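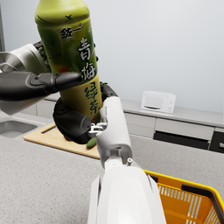 A simulated kitchen from the Skimside library: the robot holds a bottle of green tea in its left hand, with the right arm close to the base of the bottle.

LURNSIDE, July — Numix, a developer of learning software for household robots, today announced the opening of Skimside, a library of recorded kitchen tasks performed by a two-armed robot in simulation. The library is offered to research groups and to companies which train robots to work with ordinary things in ordinary rooms.

The first release contains 17 kitchen tasks. For every task there are 100 recorded examples, each one performed from start to finish by a human operator who controls the two arms of the robot from a desk. The tasks include picking up a bottle, passing an object from one hand to the other, moving vegetables to a cutting board and placing groceries into a shopping basket.

"A robot cannot learn a kitchen from a written list of rules," said Yaneth Correa, head of data at Numix. "It must see how the work is done, many times, and every time with some small difference. The bottle stands a little more to the left, the basket is turned, the vegetable is in the way. We collect these differences with patience, and now we want to share them."

The recordings are made in rendered kitchens with counters, sinks, microwaves and packaged goods with printed labels. Numix decided to keep the labels on the goods, including those in Chinese, so that a learning system becomes used to packages as they are sold in shops in different countries. In each recording the user receives the camera view, the position of every joint of the arms and the hands, and a short written instruction that tells which task is being done.

Special attention was given to work with two hands. In many collections one arm does the job and the second arm waits. For Skimside the operators were asked to use both arms when a person would also use both, for example to steady an object with one hand before the other hand takes it. These examples take more time to record and the operators fail more often. Failed attempts are not deleted — they are stored in a separate part of the library and marked as failed, because several early users have asked for them.

Each operator completes two weeks of practice before his or her recordings are accepted. A working session lasts no longer than 60 minutes and is followed by a pause. After the session a second person watches the recordings and checks that the written instruction agrees with what the robot does. Recordings with a wrong instruction are corrected or sent back to the operator.

"The checking is slow work, and sometimes our partners ask if it is really necessary," said Correa. "I think it is. When the text says 'left hand' and the robot uses the right hand, the system learns a mistake, and later it is difficult to find where this mistake came from."

The kitchen rooms and the objects in them were prepared together with Alaoui, a design studio which has worked with Numix since the beginning of the project. The studio is responsible for the shape, weight and surface of each object, so that a full bottle behaves in the hand differently from an empty one. New rooms from the studio are in preparation, among them a laundry room and a small store room with shelves.

Skimside is available from today. Universities and other public research groups can use the library without payment after they register. Companies can choose between two kinds of license, one for internal testing and one for use in products. Groups that wish to propose a new task can send a short description of it together with their registration. Numix will read the proposals and select tasks for the next release.

About Numix
Numix develops software and training data for robots that work in homes and small businesses. The company has its main office in Lurnside, where the recording desks for Skimside are also located.

Press contact
Yaneth Correa, Head of Data
Numix, Lurnside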